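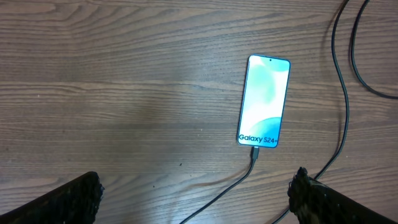 The night ferry to Zudeslow left at eleven, and I had 54 percent and a grin I couldn't get rid of. Fifty-four percent! Enough to call my sister, enough for the map, and maybe enough for one long look at the pictures from Modow before I went out the door.

There were 1,514 of them. I had meant to take ten. But Modow in March is all fog and lemon trees and little blue boats, and every corner I turned was better than the last one - the bakery stairs, the dog asleep in the fountain, the old Skavier sign with half its letters gone.

I put the phone down on the table by the window and made myself pack. Socks, sweater, the tin of Cha I'd carried home over two borders. Then I picked the phone up again, of course, and sat on my bag and scrolled. Picture 325 was the harbor at six in the morning, and I could smell the diesel and the bread!
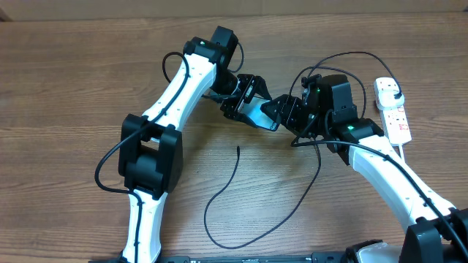 Light blue on brown wood, the color of the boats at Modow.

By ten-thirty I was running down the hill, laughing, with my coat buttoned wrong and the whole sea in front of me.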